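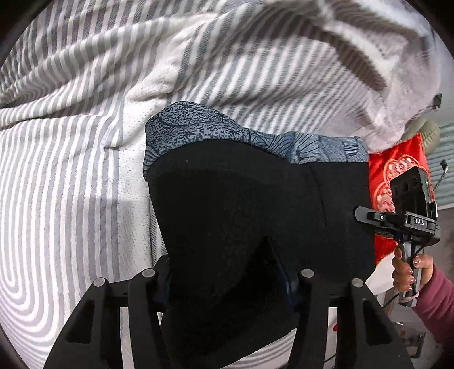 上一版说明贴出去以后，有留言问，黑色衣服在柔软的床品上根本看不清边，这样的数据拿去训练，模型学到的会不会只是背景。这个问题我们在组里讨论过好几次，答复分散在下面的“采集环境”和“已知问题”里。简单说，会有这个风险，所以划分数据的时候把背景也当成了一个变量，使用前请先看完那两节。

Clanirari 手持夹爪衣物整理数据集（说明文件）

这份说明对应 Clanirari 的第二版数据。数据由 Zisness 学生机器人社的软物体小组采集和整理，最初是为了参加 Matos 校际操作赛的衣物整理项目，赛后继续补录，整理成现在的样子。第一版因为时间戳有错已经撤下，手里还有第一版的同学请删掉重新下载，两版不要混用。

内容概要

数据集一共 200 条片段，每条片段是一次完整的整理操作，从双手在起始位置开始，到衣物放好、双手离开为止。操作者一手一个手持夹爪，两侧同时录制。每条片段包含两侧的视频、两侧夹爪的位姿、两指开合度，还有一行文字说明。

任务分为 5 类：
对折上衣
对折裤子
把叠好的衣物移到指定位置
把团在一起的衣物展开
从一堆衣物里取出指定的一件

每条片段只属于一类任务。有些片段里操作者在移动之前顺手把衣角整理了一下，这种情况仍按主要任务归类，在备注字段里写明“含整理动作”。

目录结构

clanirari
 episodes
 片段编号
 left.mp4
 right.mp4
 pose_left.csv
 pose_right.csv
 width.csv
 meta.json
 splits
 train.txt
 val.txt
 test.txt
 calib
 tools
 LICENSE

片段编号按录制先后排列，中间有空号。空号是检查时剔除的片段，没有重新编号，方便和当时的手写记录对照。

calib 目录里放的是每个采集时段开始前的标定结果。同一时段的片段共用一份标定，对应关系写在 meta.json 的 calib_id 里。如果中途拆装过夹爪，会另起一份。

字段说明

pose_left.csv 和 pose_right.csv 的列依次是时间戳、位置、四元数。位置单位是米，四元数顺序是 x、y、z、w。很多库默认把 w 放在最前面，读进去之后夹爪的朝向会明显不对，我们自己也在这里浪费过一个晚上。

width.csv 记录两指间距，单位是毫米，两侧各占一列。间距由夹爪内部读数换算得到，夹住厚的织物时指尖会有轻微变形，读数比真实间距偏小，目前没有做补偿。需要判断有没有夹住东西时，建议同时看间距变化和画面，单靠一个阈值误判很多。

meta.json 中常用的字段：
task：任务类别
garment：衣物类型，如裤子、上衣、围巾
color：衣物主色，由录制的人填写
background：衣物所在的表面，如床品、桌面、地垫
light：自然光、室内灯光或混合
success：是否完成，由复核的人填写
note：备注，可能为空

颜色字段没有统一标准，同一件衣服在不同片段里可能被写成“深蓝”或者“黑”。打算按颜色筛选的话，请先自己过一遍。

采集流程

录制全部在宿舍、社团活动室和成员家里完成，没有布置专门的影棚。开始前先把两侧夹爪放在固定的起始位置，对齐时间，录一小段静止画面，然后再开始操作。操作者手边有任务卡，只写任务和衣物，不规定先抓哪一侧、从哪个角开始折。

我们试过规定固定的折法，录出来的轨迹确实整齐，但是拿去训练以后，衣物只要换一个摆放角度，模型就不知道从哪里下手。后来取消了规定，不同的人折法差别很大，有人习惯先捏裤腰，有人从裤脚开始。这些差别都保留在数据里，没有按操作者做过筛选。

同一件衣物连续录制时，每录完一条要把衣物重新打乱。打乱由另一位成员来做，避免操作者记住位置。人手不够的时候做不到这一点，相关片段的备注里写了“自行打乱”。

录制结束后当天复核。复核的人看完整段视频，填写完成情况，遇到下面的情况直接剔除：
任意一侧视频有明显卡顿或丢帧
位姿发生跳变，而画面里手没有快速移动
操作中途有人说话打断，操作者停下来等待
画面中出现人脸或者能辨认身份的证件、快递单

操作失败的片段没有剔除。衣物滑落后重新抓取、折歪了拆开重来，都算一次完整录制，最后没有折好的标为未完成。训练时要不要用，由使用者自己决定。

采集环境

衣物所在的表面对结果影响很大，所以单独写一节。

床品类背景最难。绒毯和被子本身也是软的，夹爪下压时衣物和毯子会一起变形，两指合拢时容易把毯子也带起来。有条纹的毯子起皱以后，纹路弯曲得厉害，画面里的边缘很多，分割模型经常把条纹当成衣物边界。深色衣物还有另一个麻烦，内部的褶皱几乎没有明暗变化，裤腰和裤腿叠在一起时，只能靠花纹或者缝线区分。

桌面类背景相对简单，衣物和桌面的分界清楚，抓取失败多半是因为指尖没有贴到桌面，从衣物上方滑了过去。

缎面一类反光的布料也录了一部分，曝光变化比较大。自动曝光没有关闭，两侧画面的亮度因此可能不一致，做双侧特征匹配时需要注意。

操作过程中，一侧的画面里常常能看到另一侧的夹爪和操作者的手。我们没有对这些区域做遮挡。试过用纯色块盖住手部，结果双手配合的动作反而学得更差，推测是模型需要看到另一只夹爪在哪里。只想要干净衣物画面的使用者，请自行处理。

数据划分

训练集 100 条，验证集 50 条，测试集 50 条。划分时保证测试集里的衣物没有在训练集中出现过，背景则有一部分重叠。重叠与否可以用 splits 目录下的列表配合 background 字段查出来。

建议报告结果时把“见过的背景”和“没见过的背景”分开写。我们自己第一次汇报时只写了一个总的成功率，看起来不错，拆开以后发现模型换了床单就经常抓空。开头那条留言担心的就是这个，我们目前也没有很好的解决办法，能做的是让大家在评测时看得见这个差距。

验证集和测试集都包含未完成的片段，计算离线误差时请先按 success 过滤，否则误差会把失败的轨迹也当成目标。

读取和回放

读取脚本在 tools 目录里，依赖我们社里自己写的小工具 Vidbridge。Vidbridge 负责把两侧视频和位姿按时间戳对齐，输出成逐帧的记录。安装方法见 tools 目录下的单独说明，这里只写常用的几条命令。

检查一条片段的文件是否齐全：
vidbridge check episodes/片段编号

对齐后导出：
vidbridge align episodes/片段编号 --out 输出目录

回放两侧画面和开合度曲线：
vidbridge play episodes/片段编号

对齐时以左侧时间戳为基准，右侧取最近的一帧。如果右侧找不到足够近的帧，该时刻会被跳过，并在日志里打印一行警告。少量警告属于正常现象，整条片段都在报警说明标定文件放错了位置，先检查 calib_id。

不想装 Vidbridge 也可以自己读，CSV 都是逗号分隔，首行是列名，编码为 UTF-8。Windows 上用表格软件打开 meta.json 里的中文可能显示乱码，换成文本编辑器即可。

视频没有去畸变。镜头视角很宽，画面四角会变暗，直线在边缘处弯曲明显。需要去畸变的话，内参在 calib 目录里，模型用的是鱼眼模型，直接套针孔模型的参数会出错。

基线

仓库里附了一个模仿学习的基线，输入是两侧当前画面和开合度，输出是两侧夹爪接下来一小段的相对位姿。训练脚本在 tools/baseline 下。显存不够可以把画面缩小，对移动类任务影响不大，对取指定衣物的任务影响很明显，裤腰上的小花纹缩小以后就看不出来了。

基线只在社里的双臂平台上跑过。那个平台的指尖和手持夹爪是同一套零件，换成别的夹爪时，动作需要重新做坐标变换，而且指尖宽度不同会直接影响能不能插进织物褶皱里。我们没有测试过别的硬件，不能给出参考结果。

权重文件没有随数据一起发布。比赛用的那一版混入了没有授权公开的片段，等重新训练完再放出来。

已知问题

1. 衣物种类偏少，裤子和上衣占大多数，裙子和儿童衣物几乎没有。
2. 操作者都是社里的学生和家人，右手习惯的人居多，左右两侧的动作分布不对称。做左右翻转增强之前请想清楚任务本身能不能翻转。
3. 部分片段的线缆会扫过衣物，把衣角带动一点。这些衣角的位移和夹爪动作无关，备注里标了“线缆干扰”，可能有漏标。
4. 晚上录制的片段噪点较多，夹爪快速移动时有拖影。
5. “从一堆衣物里取出指定的一件”这一类，文字说明写得比较随意，有时写颜色，有时写款式。两件衣物都符合说明的情况存在，遇到请告诉我们片段编号。

隐私和授权

所有操作者都签过同意书，同意公开手部、衣袖和衣物的画面。音轨在导出时已全部去掉。有成员后来要求撤回自己的片段，这部分已经从第二版中移除，请不要继续传播旧的压缩包。

如果在数据里发现人脸、姓名、地址等内容，请直接提交问题，注明片段编号，不要在公开的讨论里贴截图。我们看到后会先下架对应片段再处理。

数据仅限学习和非商业研究使用，代码部分的许可见 LICENSE 文件。参加 Matos 校际操作赛的队伍可以用这份数据训练，但是要在技术报告里注明，规则以当届比赛通知为准。

参与补录

校内同学想参加补录，可以在活动室开放时间过来，每周六下午都有人。请自带衣物，洗干净，口袋掏空，带有姓名标签的先把标签遮住。第一次来会先练习一段时间再正式录制，练习片段不进数据集。

校外队伍如果有同样结构的数据，也欢迎合并。提交之前请先用 vidbridge check 过一遍，并附上标定文件。没有标定的数据我们暂时没有精力处理。

更新记录

第二版：修正右侧时间戳偏移；补录床品背景；新增 light 字段；移除撤回授权的片段；重新划分训练、验证和测试集。

第一版：已撤下。

下一版计划补录裙子和围巾，并统一 color 字段的写法。时间没有定，要看期末以后活动室能不能继续借用。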